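# How a Play Gets From a Head to a Stage

A play starts out as talking. Somebody writes down what people say to each other, leaves out the boring bits, and calls it a script. The person who does this is a playwright. Yes, it's spelled "wright," like someone who builds wagons. No, you don't get a wagon.

A script has two main parts. **Dialogue** is what the actors say out loud. **Stage directions** are what they do, such as *she hides the cheese*. Please don't read the stage directions out loud. Every September, someone at the Vodetville school does, and the cheese is never a surprise again.

Next comes the first draft. It is usually bad. One play put on in Gilport began with 40 characters, and 4 of them were ducks. The writer kept the ducks. 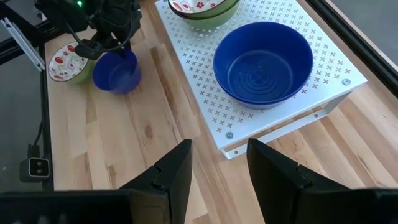
After that, actors sit in a circle and read the whole thing from start to finish, which is called a table read. The playwright listens for jokes that don't work and pretends not to mind. Then it's back to the desk to fix them.

A short play might have some 3,000 words in it. If yours has 3,935, try cutting the speech where the king explains everything. Kings do go on.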